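Staging a Short Play in a Room That Is Not a Theater
Project report, Performance Practice II
Submitted by Judit Somogyi

1. Background

The Kevach Playhouse closed its main stage for rewiring in August, and the student season had to move. Our group was given the old reading room on the second floor of the Velent building, with 50 seats, no wings and one door that both the cast and the audience had to use. The play was "The Weigher's Daughter," a one-act for four actors set in a harbor customs office. It runs a little under an hour. My part in the project was stage management and, from the second week, the audience survey.

This report covers how the blocking was changed for the room, how the sound was handled, and what the audience said afterward. I have left out costume, which is in a separate report by another member of the group.

2. The question

The script was written for a proscenium stage. Gavetti, who directed, wanted to know how much of the original staging would survive if the audience sat on two facing sides with the action between them. My own question was narrower. I wanted to find out whether people on one side of the room would follow the story as well as people on the other.

We had a planning meeting before the first read-through. I argued for putting the weighing desk dead center, so that neither side had the better view.

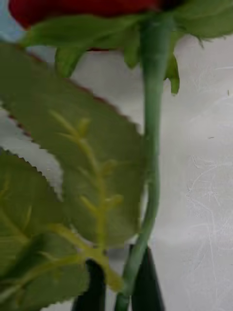 Kárason disagreed and said that a desk in the middle would turn the daughter's back to half the audience for the whole inspection scene, and that it should go at the short end near the window. Gavetti asked to see both before deciding.

We ran the inspection scene three times each way. With the desk in the center, the actor playing the daughter had to turn on nearly every line to share her face, and it looked restless. At the window end it was calmer, but the father's long speech was lost for anyone in the seats nearest the door. In the end the desk stayed at the window and the father was moved. He now began his speech by the door and walked the length of the room during it, arriving at the desk on the word "ballast."

3. Changes to the script

Gavetti cut two pages. One was a telephone conversation that only made sense with an offstage room. The other was the porter's joke about the lamp, which needed a blackout we could not get with the windows as they are. The author's estate allows cuts of this size for student use, and the form is kept with the prompt book.

The prompt book itself had to be redone. By the last rehearsal it had 131 cues, most of them for sound. I had numbered them straight through at first and then had to use 40A, 40B and so on when the father's walk was added.

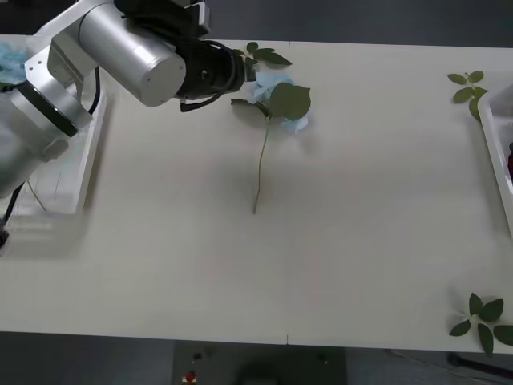

Renumbering them all took an evening, and I should have left gaps from the start. The sound operator sat behind the second row with a laptop and a small mixer, close enough to see my hand, so we used hand signals for everything after the opening. Two cues were late on the first night - both gull calls - and none that I noted on the second.

4. The audience survey

We gave four performances over two weeks, with two of them in the afternoon. A paper form was left on each seat. It asked where the person sat, whether they could hear every actor, and which moment they remembered best. There was also space for comments. In total 254 people filled in some part of it, counting both the preview for staff and an open dress rehearsal.

Answers from the two sides were closer than I expected. People on the street side named the father's walk more often. People on the corridor side named the ending, when the daughter empties the scale. Hearing was a problem only in the last two seats by the door, and we stopped using those after the preview.

The comments were harder to sort. Several people wrote that they had watched the audience opposite as much as the actors. One called this distracting and another said it was the best part of the evening.

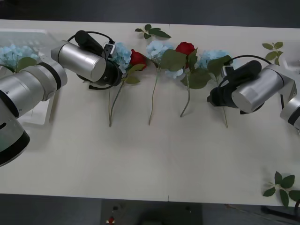
The facing arrangement also affected the acting. In the second half the daughter and the father stand at opposite ends of the room and speak across everything that lies between them, and the actors found this hard to pitch. They started too loud. The layout is the same as in the photo, with the two arms at either end of a long white table, both reaching in toward the row of artificial flowers. Gavetti had the actors lean in before each line and lower their voices, and by the second performance the scene had lost the shouting.

5. What I would change

The survey form should have had a small plan of the room. Many people did not know which side was the street side, and I had to set those forms aside when I compared answers. I would also ask about the father's walk directly, since so much of our rehearsal time went into it.

For the staging, I would try the desk in a third position, against the long wall, with seats on three sides. Kárason still thinks the window end was right. We did not have time to test it, and the room went back to being a reading room the morning after we closed.

The marked prompt book and the survey forms are in the department office and can be borrowed by next year's group.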